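4.2 Tables people share

I'll admit I came to this part of the study with a theory already in my pocket. I figured the kitchens would be where all the interesting stuff happened, and that shared tables would be a kind of footnote. Then I started reading the diaries people kept for us at the Jestholm office, and the tables were on every other page! People had opinions about the sink, sure, but they had feelings about the table.

We ended up with 3,615 diary entries from the two sites (Jestholm and Sedutberg), and I read them all myself before Kwame Alhassan went through them again with his own set of codes. The coding scheme is the one from Section 3, with a single change. We split "left out" into "left out for now" and "left out for good," and it took us most of November to agree on where one ended and the other began. Kwame wanted a time limit. I wanted to go by what the writer said they meant to do, and in the end we kept both columns and compared them.

The things people wrote about were very ordinary. Drinks came first by a long way, then snacks still in the wrapper, then cups and small bowls. A bottle with its cap on was treated as somebody's, and people would work their way around it for a whole afternoon. A cup was different. Once a cup had been sitting there a while, writers started calling it "the cup" instead of "her cup" – a tiny change, but it shows up over and over in the Sedutberg diaries. 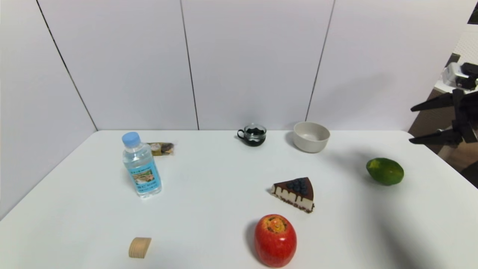 Figure 6. A shared tabletop with a capped water bottle, a wrapped snack and a small glass cup.

Snacks turned out to be the touchy subject. A wrapped snack could mean "help yourself" or "hands off," and our writers didn't agree on which, even when they sat in the same room every day. One person at Jestholm wrote two full pages about a cookie she had been saving (I loved those pages, and I've quoted too much of them already in Section 2). Where the snack was put down seemed to matter more than what it was. Close to a bottle or a bag, people read it as taken. Out by itself near the middle of the table, it was fair game by lunchtime.

We only asked about this directly in the follow-up talks, which ran to 9 people and wrapped up on 6/26/25. I wish we'd asked sooner. Several of them said they use the far edge of a table for things they're done with but don't feel like carrying to the kitchen yet, and I went back to the diaries and found the same habit described there in other words. Kwame calls this the parking strip. The name stuck, so I use it from here on, and Section 4.3 looks at how long things stay parked and who finally moves them.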